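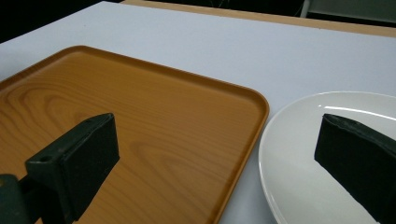
Ginevra Bianchini在上一赛季结束后的意见征集中写道,各场次判罚尺度前后不一,同样的一号弯追尾,前一场判罚通过维修区,后一场只给警告,车手无从知道自己该按哪个标准开车;她建议赛事方设固定的裁判队伍,由同一批人从揭幕战跟到收官战,并把每一份裁决书公开。

上述意见与赛事管理处收到的多数来函一致。经研究,Vimine线上耐力系列赛自新赛季起实行固定裁判制度,现面向社会公开招聘赛事裁判及相关岗位人员。有关事项公告如下。

Vimine线上耐力系列赛赛事管理处
裁判及技术岗位招聘公告

发布日期:2025年6月30日

一、基本情况

Vimine线上耐力系列赛(以下简称“系列赛”)为面向模拟赛车爱好者的线上多组别耐力赛事,由Erkent模拟赛车中心主办,赛事管理处设于该中心,负责竞赛规程制定、裁判管理、技术检验和成绩公布。赛事报名、成绩登记与申诉受理均通过Garnico平台进行。

系列赛设原型车组与GT组,两组同场发车,分别计分。每支车队登记车手二至四人,比赛中须完成车手换班。上一赛季,Garnico平台共受理事故复核申请2,346件,其中相当一部分集中于套圈让车、维修区出口并线和安全车重新发车三类情形。原有裁判人员由各场次临时征集,赛前培训时间短,赛后复核周期长,个别场次的正式成绩在下一场发车前仍未确定。

新赛季首场比赛定于9月在Cocco赛道举行。该赛道为系列赛自制赛道,上赛季末完成测试,首次列入正式赛历。全赛季裁判人员须在首场比赛之前完成培训与考核。

二、招聘岗位及人数

本次共招聘17人,岗位设置如下。

(一)当值裁判,八人
负责比赛进行中的实时监看与现场判罚。每场比赛分两班,每班四人,各自负责指定路段,并由一人兼任班长。

(二)复核裁判,四人
负责赛后处理车队提交的事故复核申请,撰写裁决书。复核裁判不参与同一场次的现场判罚。

(三)技术检验员,两人
负责车辆调校文件、涂装文件、车手登记信息及客户端版本的赛前核验,协助处理断线重连事项。

(四)计时与数据登记员,两人
负责维修区停留时间、车手累计驾驶时间、罚时执行情况的登记与核对,编制临时成绩与正式成绩。

(五)规则编辑,一人
负责竞赛规程、裁判手册及补充通知的文字起草、修订和版本管理。

各岗位均为远程兼职,不限居住地。应聘者可同时填报两个岗位,并注明先后顺序。

三、岗位职责

(一)当值裁判
1. 于发车前一小时登录裁判频道,参加赛前碰头会,核对当场补充通知。
2. 按分工监看指定路段,对碰撞、越出赛道边界获利、蓝旗不让、危险重返赛道等行为作出记录。
3. 对事实清楚、规则明确的行为,经班长确认后即时判罚。
4. 对须结合多视角回放方能认定的事件,注明“赛后审理”,移交复核裁判。
5. 执行虚拟安全车与全程黄旗程序,记录程序开始与解除的比赛时间。
6. 交接班时以书面方式移交未结事项。口头交接不作为有效交接。
7. 值班期间不得在任何公开频道对正在进行的比赛发表评论。

(二)复核裁判
1. 在申请窗口关闭后领取案件,按编号顺序审理。
2. 每起案件由两名复核裁判分别给出意见;意见不一致的,由裁判长裁定。
3. 调阅回放时至少使用双方车内视角、追逐视角各一次,并核对遥测数据中的刹车与转向曲线。
4. 裁决书须写明时间点、路段、涉事车号、适用条款、责任认定和处罚内容。
5. 不得以事故造成的名次损失作为认定责任大小的唯一依据。
6. 申诉案件由未参与原审的裁判另行审理。

(三)技术检验员
1. 核对每支车队提交的车手名单与平台实名登记是否一致。
2. 检查涂装文件中的号码牌位置、组别标识和风挡条幅,退回不合格文件并列明修改项。
3. 于排位赛前锁定性能平衡参数和燃油上限,并向全体车队公布校验值。
4. 受理比赛中断线报告,依据服务器日志判断是否符合重新加入的条件。
5. 维护常见技术问题答复文档。

(四)计时与数据登记员
1. 实时登记各车进出维修区时间及换人情况。
2. 统计每名车手累计驾驶时间,于接近上限时通知班长。
3. 比赛结束后发布临时成绩,标注所有待审事项。
4. 待复核与申诉程序终结后发布正式成绩,并更新组别积分榜。

(五)规则编辑
1. 依据裁判会议纪要起草规则修订稿,以对照形式标出改动。
2. 保证各文件之间术语统一,条款编号连续。
3. 起草每场比赛的补充通知,于排位赛前发布。
4. 整理典型裁决,编成案例汇编供车队与裁判学习。

四、应聘条件

(一)基本条件
1. 年满十八周岁,具有完全民事行为能力。
2. 能够以中文或英文进行工作沟通。系列赛工作语言为英文,中文赛区裁决书以中文撰写。
3. 具备稳定的网络连接,以及能够流畅运行赛事客户端观战与回放功能的计算机。
4. 能够保证新赛季全部正赛场次的到岗时间,因故缺席不超过一场。
5. 近两个赛季内未受过任何线上赛事的禁赛处罚。
6. 同意并签署利益回避声明与保密声明。

(二)当值裁判附加条件
1. 有正式线上赛事的参赛或执裁经历,其中参赛经历以完赛记录为准。
2. 熟悉多组别同场竞赛中的让车与超车规则。
3. 能够在夜间时段连续值班。

(三)复核裁判附加条件
1. 有不少于一个完整赛季的执裁经历,或有同等的案件审理经验。
2. 文字表达准确,能够独立撰写裁决书。
3. 能够读懂油门、刹车、转向及车速等遥测曲线。

(四)技术检验员附加条件
1. 熟悉赛事客户端的服务器配置及日志格式。
2. 了解常见方向盘底座、踏板等外设的驱动与校准问题,能够以书面方式指导车手排查。

(五)计时与数据登记员附加条件
1. 熟练使用电子表格。
2. 工作细致,能够长时间保持专注。

(六)规则编辑附加条件
1. 有规章、手册或技术文件编写经历。
2. 对赛车竞赛规则有系统了解。参赛经历不作要求。

五、利益回避

裁判人员在任期内不得以车手、车队经理、策略员、涂装设计者等任何身份服务于系列赛参赛车队。应聘者现为系列赛注册车手的,录用后须办理注销登记,任期届满方可重新注册。

裁判人员的配偶、近亲属或同住人员参加系列赛的,本人应当主动申报,由裁判长在排班时作出调整。与参赛车队存在商业往来的,参照办理。

裁判人员可以参加其他赛事,可以进行个人直播,但不得在直播中讨论未决案件,不得展示裁判频道内容、未公开的裁决书草稿或车队提交的调校文件。

未如实申报的,一经查实即予解聘,本赛季内其参与审理的案件由其他裁判重新核查。

六、待遇

(一)当值裁判、技术检验员、计时与数据登记员按场次计酬,每场津贴40欧元,班长津贴另行约定。

(二)复核裁判按赛季计酬,每人每赛季600欧元,分两次支付,赛季中段支付一半,正式总成绩公布后支付余额。

(三)规则编辑的报酬在面谈时商定,并写入聘用协议。

(四)录用人员在聘期内免费使用赛事客户端所需的付费赛道与车辆内容。个人已购买的内容不予折抵。

(五)参加岗前培训不另计酬。培训期内通过考核并正式上岗的,模拟值班场次按正式场次的标准补发津贴。

(六)津贴由Erkent模拟赛车中心以银行转账方式支付。应聘者应自行了解并履行所在地的纳税义务。

七、培训与考核

岗前培训由裁判长Hugo Figueroa主持,内容包括规则研读、案例讨论、工具操作和模拟值班四个部分,全部在线进行。

规则研读部分以新版裁判手册为教材。手册于录用通知发出时一并提供,录用人员应在第一次集中授课前通读全文,并就有疑问的条款提交书面问题。

案例讨论部分选取上一赛季的真实案件,隐去车号与车手姓名。每名学员先独立提交裁决意见,再参加分组讨论,最后由授课人说明原裁决及新版手册下的处理方式。部分案件按新版手册会得出与当时不同的结论,学员应以新版为准。

工具操作部分由Ilaria Pagano讲授,包括回放定位、遥测对照、案件登记和裁决书模板的使用。技术检验员另设一次课程,讲解服务器日志的读取方法。

模拟值班部分安排在季前测试赛中进行。测试赛按正赛程序发车,车队可以提出复核申请,由学员审理,结果不计入任何成绩。

考核分书面与实操两项。书面考核为开卷,要求在规定时间内完成裁决书一份。实操考核以模拟值班表现为准,由裁判长与当班班长共同评定。两项均合格者正式上岗;一项不合格者可补考一次。

八、工作安排

系列赛正赛原则上每月举行一场,具体赛历在报名车队确认后公布。每场比赛的裁判工作按以下程序进行。

比赛周前段,技术检验员完成车队文件核验,规则编辑发布补充通知。当值裁判阅读补充通知并在平台上签收。

排位赛由一班当值裁判执裁,主要处理阻挡与边界问题。排位赛成绩须在正赛暖胎圈之前确认完毕。

正赛由两班轮值。换班时间点避开发车后首小时及最后一小时。遇服务器中断,裁判长可决定暂停比赛、恢复比赛或以最后一次有效计时为准公布成绩,当值人员在决定作出前不得离岗。

正赛结束后,平台开放复核申请窗口。每支车队每场可提出的申请数量受到限制,经审理成立的申请不占用限额。窗口关闭后,复核裁判开始审理,并在一周之内公布全部裁决书。

对裁决不服的车队,可在裁决书公布后两日内提出申诉。申诉须指明新的证据或适用条款的错误,单纯重复原申请内容的不予受理。

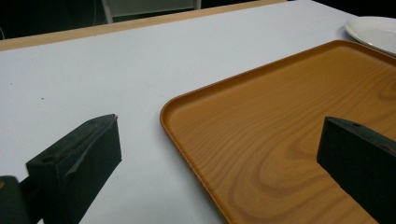 九、报名方式

(一)报名材料
1. 报名表。在Garnico平台“人员招聘”栏目下载,填写后以PDF格式上传。
2. 个人简历,不超过两页,须列明参赛或执裁的赛事名称、时间及所任职务。
3. 书面作答一份。平台提供三段事故回放,应聘者任选其一,按竞赛规程撰写裁决意见,篇幅以一页为宜。应聘计时与数据登记员的,改为完成平台提供的维修区数据核对题。应聘规则编辑的,改为对指定条款提出修订稿并附说明。
4. 利益关系申报表。没有需要申报事项的,也应当填写“无”并签名。
5. 有执裁经历者,可附原赛事主办方出具的证明。此项非必需。

(二)提交要求
材料应一次性提交完整。平台在受理后自动发送回执,未收到回执的,应聘者应检查文件格式与大小后重新提交。同一岗位重复提交的,以最后一次为准。

报名表中的车手昵称须与本人参赛记录一致。曾更换昵称的,应一并列出旧昵称。

(三)材料用途
报名材料仅用于本次招聘。未录用者的材料在招聘程序结束后删除;愿意进入候补名单的,可在报名表中勾选相应选项,材料保存至本赛季结束。

十、选拔程序

(一)资格审查
由赛事管理处对报名材料进行形式审查,材料不全者通知补正一次。

(二)书面评审
由裁判长及一名非本赛事裁判对书面作答进行匿名评阅。评阅看重事实认定是否完整、条款适用是否准确、处罚与责任是否相称。结论与原裁决不同但论证充分的,不影响评分。

(三)线上面谈
书面评审合格者参加面谈。面谈以语音方式进行,应聘者可自行决定是否开启摄像头。面谈内容包括简历核实、情景问答及时间安排确认。当值裁判岗位增加实时监看测试,应聘者在播放一段比赛录像的同时报告所见事件。

(四)录用与公示
拟录用人员名单在平台公示,公示内容为姓名或常用昵称及拟任岗位。公示期内,任何注册车队均可就利益回避问题提出书面意见。公示无异议或异议不成立的,发放录用通知并签订聘用协议。

(五)候补
面谈合格但未录用者列入候补名单。赛季中出现空缺时,按岗位顺序递补,递补人员仍须完成岗前考核。

十一、聘期与解聘

聘期自岗前培训开始,至本赛季正式总成绩公布之日止。表现良好者可在下一赛季优先续聘,续聘不需重新提交书面作答。

裁判人员有下列情形之一的,赛事管理处可以提前解聘:无故缺岗;违反利益回避或保密规定;在公开场合对车手或车队使用侮辱性言辞;连续出现未按程序登记案件的情况。

裁判人员因学业、工作或健康原因不能继续任职的,应尽早以书面方式提出,并在离任前移交手中案件。已完成场次的津贴照常结算。

裁判因依规作出的裁决受到车队成员骚扰或威胁的,应保存记录并立即报告。赛事管理处将依据竞赛规程对相关车队及人员作出处理,裁判本人不参与该案审理。

十二、有关问题的说明

(一)关于未曾参加本系列赛者能否应聘
可以。参加过其他平台、其他软件所办赛事的经历同样予以认可,简历中请附可查询的成绩页面或执裁记录。

(二)关于时差
比赛发车时间以主办地时间为准。应聘者应按所在时区自行换算,并在报名表中填写可值班时段。两班当值裁判的编组将参考所填时段,但不保证完全符合个人意愿。

(三)关于设备
当值裁判建议使用两台显示器,一台用于监看,一台用于登记。方向盘等操控设备不是裁判岗位的必备条件。赛事管理处不提供硬件设备,也不报销设备购置费用。

(四)关于新赛道
Cocco赛道的文件在录用后向裁判人员开放下载。该赛道末弯外侧设有铺装缓冲区,边界认定方式与其他赛道不同,培训中将专门讲解。应聘者在报名阶段不需要熟悉该赛道。

(五)关于裁决书署名
裁决书以裁判编号署名,不公布个人姓名。编号与人员的对应关系由赛事管理处保管,裁判长及申诉审理人员在履行职务时可以查阅。

(六)关于车手转任裁判后的积分
上一赛季已取得的个人积分与名次予以保留。新赛季车队名额归车队所有,不因个别车手转任裁判而受影响,车队应及时变更车手名单。

(七)关于同一俱乐部成员应聘
同一俱乐部的成员可以分别应聘。录用后,来自同一俱乐部的人员不编入同一起案件的审理组。

十三、联系方式

岗位职责与选拔程序方面的问题,请联系赛事管理处Ilgın Yurt;聘用协议与津贴方面的问题,请联系Giuliana Flores。来函请通过Garnico平台站内信发送,标题注明“裁判招聘”及拟报岗位。赛事管理处不通过社交媒体私信或语音频道受理报名与咨询。

本公告以中文和英文发布,两种文本有出入的,以英文文本为准。

附件:
1. 系列赛裁判及技术岗位报名表
2. 利益关系申报表
3. 裁决书模板及填写说明
4. 竞赛规程(节选):让车、并线与重返赛道

Vimine线上耐力系列赛赛事管理处
Erkent模拟赛车中心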